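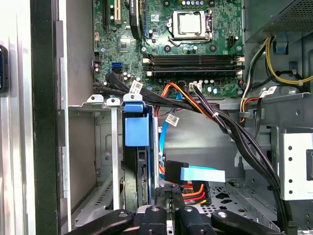
Kalkidan Yilma thinks the hold point should come before the gripper goes inside the case at all, and that if we leave it where it is now, after the approach and just short of the first touch, we are asking a person to make a decision with the fingers already down among the cables.

1/5/19

So that was the first thing I heard this morning, before I had my coat off, and I have been turning it over ever since. I wrote the hold point where it is. I wrote it back in December, when the working rules for the Farkwood bench were one page and I was rather proud of them, and my thinking was that you want to look at the thing you're about to grab from as close as you can get. She let me say all that (she is very patient with me) and then asked which way out I would send the arm if I said no at that point. Well, back the way it came. And if a cable has dropped in behind it? I had no answer, so I went and made tea.

The trouble is that an open desktop tower is such a crowded place once you go down in it. We were working around the hard drive today, the one standing up in the metal cage with the blue handle at the top, and there are wires in there going every way you can think of: black bundles, yellow and black ones down from the power supply, a pale blue SATA cable by the drive, and the red and orange and yellow ones bending around near the bottom. On a drawing it's a box with a drive in it. I have never minded a messy case when it's my own hands in it, because my fingers tell me when something is tugging. Our gripper has nothing of the kind, and every rule on the sheet has to make up for that somehow.

By lunch I had come around to her side, and I moved the hold point. It is rule 8 now, and it says: stop outside the case, look at the live view, name the part out loud, name the way out, then go. I read it back a few times and took out a "where possible." I do love a "where possible" and I'm trying to give them up. They creep in at the end of the day when I want to be finished, and then somebody reads one and quite reasonably decides that it isn't possible this time.

Rule 30 was harder and we didn't finish it. It's the one about labels. There are white tags wrapped around several of the cables in this tower, and the sheet as it stood said only that tags must stay readable, which sounds fine until you ask who has to be able to read them, the person at the bench or the camera at the wrist. I had meant the person. Kalkidan had been taking it to mean the camera this whole time, and she had been turning tags to face it! Neither of us was wrong by the wording. We laughed about it, but it bothered me all afternoon, as that rule had been signed off by both of us. I've put down "readable in the wrist view before any move toward the cable," with a question mark in pencil, and we'll argue about it again when we're fresh.

Then Timuvero sent over their comments on the draft, 52 of them, which I printed because I can't think on a screen. Most are fair. They want the power rule at the top, and it should be: mains lead out of the wall and in plain sight on the bench before the arm is enabled, no exceptions for quick jobs. I had it down in the middle with the housekeeping. They also want one person holding the stop button who isn't doing anything else, no notes, no phone, no fetching of screwdrivers. I agreed to that with a slightly red face, knowing how often I've had the button in one hand and a pencil in the other.

A few I mean to push back on. Comment 43 asks us to fix a single grip force for all drives, and I don't like it. Parisi does it that way in their shop sheet, I believe, and it may suit them, but they see the same model day after day and we get whatever comes through the door. I'd sooner write that the force is set low for the first contact and raised only by someone who writes down the new value and puts their initials beside it. It's slower and it makes for untidy paperwork. I wrote out a long reply explaining this and then cut it by half, and it's probably still too long.

Kalkidan stayed on to read the new version aloud while I pretended to be somebody who had never seen it before. I recommend this to my future self. I got stuck straight away on "the operator," as we use it for the person at the controls on the first page and for the person with the stop button on the next. All changed now to "driver" and "watcher," which she thinks sounds like a pair of birds.

Still to do: the pencil question on rule 30, the reply on 43, and ask Odix whether they'll lend us their form for near misses, because ours has no space to write what the watcher saw. Also buy more pencils. My feet hurt and there's soup left from last night.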